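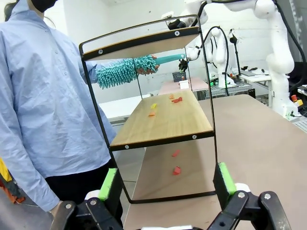 What Is a Terraced Garden?

Dalska Museum of Gardens and Landscape
Learning pages for young visitors
Updated 6/22/26
3 min read
55 shares

A garden on flat land is fairly easy to plan. Paths can run in straight lines, ponds stay level, and a chair will stand wherever it is placed. A garden on a hill is a harder job. Rain runs down the slope and carries soil with it. Seeds wash away. People get tired walking up, and they may slip walking down.

For a very long time, gardeners in many parts of the world have dealt with hills by cutting them into steps. Each step is a flat strip of ground with a wall or a steep bank at its front. A strip like this is called a terrace, and a garden made of several of them is a terraced garden.

How a terrace is built

Builders begin by studying the hill. They need to know how steep it is, what kind of soil it has, and where water goes when it rains. A steep hill usually needs narrow terraces. A gentle hill can have wide ones.

Work often begins at the bottom. The builders dig a trench across the slope and set the largest stones in it. This is the foot of the wall. More stones are laid on top, and the wall is made to lean back a little toward the hill. Soil is heavy, and wet soil is heavier still. A wall that leans back can push against that weight better than a wall that stands straight up.

A wall that holds soil in place is called a retaining wall. To retain something means to keep it.

Behind the wall, the builders put a layer of small stones or gravel. Water can pass through the gravel and out through small gaps near the bottom of the wall. These gaps are called weep holes. Without them, water would collect behind the wall after a storm and could push it over.

When the wall is finished, the space behind it is filled with soil and made nearly flat. The builders then move up the hill and begin the next terrace.

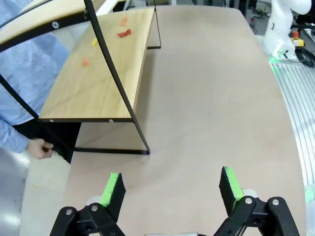
Walls with no mortar

Some retaining walls are held together with mortar, a paste of sand, water, and lime or cement that dries hard. Others have no mortar at all. These are called dry stone walls. The builder chooses each stone so that it rests firmly on the stones below it, and fills the spaces inside the wall with smaller pieces.

A dry stone wall lets water through in many places, and it can shift slightly without breaking. Lizards, beetles, and spiders live in the gaps. Ferns and mosses may grow there too, especially on the side that is in shade for most of the day.

Moving water down the hill

Water is the most important part of a terraced garden. In a dry place, gardeners want to use every bit of it. They may bring water from a spring to the highest terrace and let it travel down by itself. The force that pulls it down is gravity, so no pump is needed.

At the Chraibi Garden, which stands on the hillside above Surora, water enters at the top through a narrow stone channel. It fills a pool on the highest terrace. When the pool is full, the water spills over a carved stone slab and drops to the terrace below. The slab has a pattern of small raised shapes like fish scales. These break the water into ripples, so that it sparkles and makes a pleasant sound.

There are three pools in the garden. The lowest pool feeds the fruit trees. In the past, a gardener would open a small wooden gate in the channel to let water reach one row of trees, then close it and open the next gate. The trees at Surora are still watered in this way during dry weather.

What grows on each level

The top of a hill and the bottom of a hill are different places for a plant. The top gets more wind, and its soil dries quickly. The bottom is more sheltered, and its soil tends to stay damp. On clear, still nights, cold air sinks and settles in low places, so frost may form on the lowest terrace when the higher ones have none.

A careful gardener uses these differences. Lavender, thyme, and other plants that like dry soil can be planted near the top. Plants that need more water can go lower down. A tree that flowers very early in the year should be kept away from the lowest ground, where frost could harm its blossoms. In January, staff at Surora check each level in the morning to learn where frost has formed during the night.

Walls make a difference as well. A stone wall that faces the sun warms up during the day and gives off heat after dark. Grapes and figs are often grown against such walls.

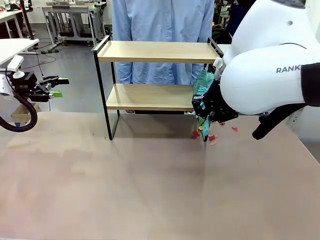

A garden made for looking

Terraces are useful, and many of them were also made to please visitors. From the gate at the bottom, a visitor may see only a wall and a flight of steps. The next terrace comes into view as the visitor climbs. Garden designers planned this on purpose. They wanted people to discover the garden a little at a time.

The top terrace often has a small building with open sides, called a pavilion. Guests could sit there in the shade and look back over the whole garden. The old pavilion at Ulus has its main opening on the downhill side, and the line of water runs out from beneath its floor.

Looking after old terraces

Terraces need regular care. Roots can push stones apart. Leaves can block a channel or a weep hole. If a wall begins to bulge at the front, water may be trapped behind it, and the wall must be repaired before it falls. Repair workers take the loose part down, clean out the gravel, and lay the stones again.

Visitors can help by keeping to the paths and steps. Please do not climb on the walls or pull stones out of them, even small ones. A small stone may be holding a larger one in place.

Words to know

Channel: a long, narrow path for water.
Mortar: a paste that hardens and holds stones or bricks together.
Pavilion: a small garden building with open sides.
Retaining wall: a wall that holds back soil.
Slope: ground that is higher at one end than at the other.
Terrace: a flat strip of ground cut into a slope.
Weep hole: a small gap that lets water out of a wall.

3 comments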